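Re: [girimbridge-weavers] Sett counts on narrow looms

> I warped 137 ends for a sample on my little rigid heddle and the
> squares came out taller than they are wide. Is there a way to fix
> this without buying another reed? Also, does anyone still have the
> Ondulura draft from February? My copy is missing the last page.

Oh, I love this question, because I fought with it all last winter and finally have squares that are square (or close enough that my ruler and I are on speaking terms)!

Your beat is too light for your sett. You have two choices: pack the weft harder, or drop a few picks from every color block. I'd try the second one first. Weave one full repeat, take it off tension, wash it, and only then measure. Mine shrank a lot more in the length than in the width, and I'd been fussing over numbers on the loom that meant nothing once the cloth had been in the sink. 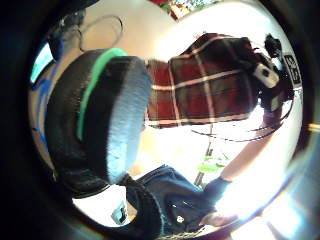
Color order matters more than people expect in a plaid, and it's where the fun is. If you put two strong colors side by side they go muddy where they cross, and from a few feet back the whole thing turns brown. A thin pale line between them wakes it all up. Look at the deep red and dark green piece, with the white and cream lines crossing it: so crisp! I've been doing the same with Garba wool in rust and navy, two ends of cream at each change, and I'm hooked.

For yarn, the Flometti cotton I'm using now runs 1,163 yards to the cone, and a scarf plus samples took around 343 of that. So one cone of your main color will go a long way. I'd wind the warp in two chains, it saves so much swearing at the back beam.

On the Ondulura draft, yes, I have all the pages! The last one is the treadling for the border, plus a note about floating selvedges that you'll want. I'll scan it tonight after 8 and put it in the files area.

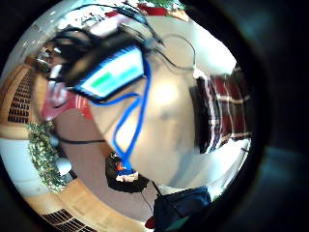 FRINGE, WHILE I'M AT IT

Leave more than you think. I cut mine short on the first scarf and couldn't get the twister clips to hold. Eight inches at each end is comfortable. Four ends per bundle, twist both bundles the same way until they kink, then let them roll back on each other and knot.

Does anybody have a good way to keep the bundles even on a plaid? I keep landing a cream end in with the navy.

Girimbridge weavers list
To leave, send a blank message with "unsubscribe" in the subject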